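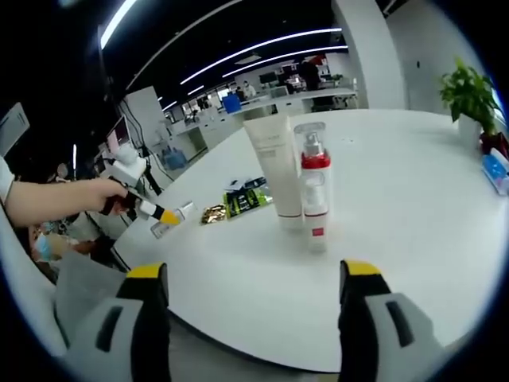 Subject: Re: What do we do with the toiletries on the round table?
From: Helmi Kallio
To: Wemosville office list

Ülle Mets wrote:
> Can someone tell me what is staying on the round table in the
> open office? I wanted to wipe it down at 10 and did not want to
> throw away anything people still use. Also, does the plant need
> to move before the tabletop gets cleaned?
>
> Ülle

Ülle, thanks for asking first. I went through it with Arvo and this is where we ended up.

The tubes and bottles stay for now. Vilja wants them kept together, standing up where they can stand. The tall cream-colored tube goes on its cap. The spray bottle with the red collar should keep its clear cap on, because the last one got pressed in a bag and emptied itself over my notebook.

Wrappers can go. That means the crumpled gold foil and any opened snack packaging. Please read the flat packets before you toss them — the black, silver and green one is L'Oréal Men Expert, and from across the table it could pass for a snack.

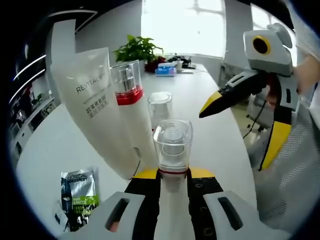
The REVITALIFT tube and two of the bottles, window end of the table behind.

The small clear cups and caps are easy to lose. If you find one with no bottle to go with it, put it in the tray in room 101 and Ezequiel will match it up. He has a list.

The plant can stay where it is. Wipe up to the pot and leave the rest to me, I water it anyway. The blue and white tissue box stays on the table too.

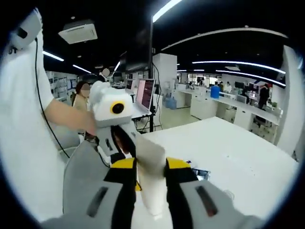 For the top itself, use a damp cloth and a little dish soap. We tried the Tesov spray on the small table in April and it left a dull patch that is still there. Dry it afterward, especially along the curved edge.

If 10 is a bad time, go after lunch. Arvo has the table until then, extension 1303 if you want to check with him. I would also like a second box for the overflow, so if anyone has a spare one with a lid, leave it by my desk.

Helmi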